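So we did it, we put an offer in on an apartment. I'm typing this with a cold cup of coffee next to me and my phone face up on the table in case the agent calls, which she won't before lunch, but try telling my stomach that.

Some background for those of you who missed the last few posts! We've been renting in Lallitz for years and kept saying "next spring, next spring." Then our landlord sent the new lease in December and the rent had jumped enough that I spent a whole evening with a calculator and a bag of pretzels. The mortgage payment on a small two-bedroom came out nearly the same. That was the push.

We saw 24 places. Most of them blur together now (there was one with carpet in the bathroom, I still think about it). The Daneshvar building was the fancy one, with a gym and a lobby that smelled like oranges, and monthly fees that made me laugh out loud in front of the agent. Cistov Street was the opposite: cheap, sunny, and with a roof repair coming that every owner would have to chip in for. I asked for the building's meeting notes and I'm so glad I did.

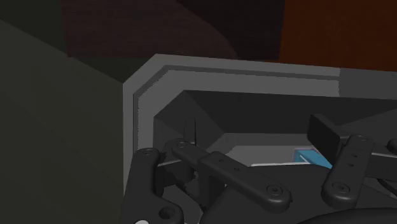
A gray tray and a gripper, rendered on the computer.

The one we bid on is in the Heltico block, up by the old tram stop. It's 34 years old, the kitchen is ugly, and I love it. It had been listed for roughly two months and the seller had already dropped the price once, so we went in a bit under asking. Too low? Maybe. My sister thinks we should've gone lower, my dad thinks we should've paid full price and slept at night.

Our bank was fine, by the way, just slow. They wanted the same pay stubs twice and then asked for a letter explaining a deposit that was my own tax refund. If you're starting out, get the preapproval before you fall in love with anything. We did it backwards and lost a really nice place with a balcony.

Anyway, the seller has until six tonight to answer. I'll update in the comments when I hear something, and if it's a no, I'm going to need your tips on the other side of the river.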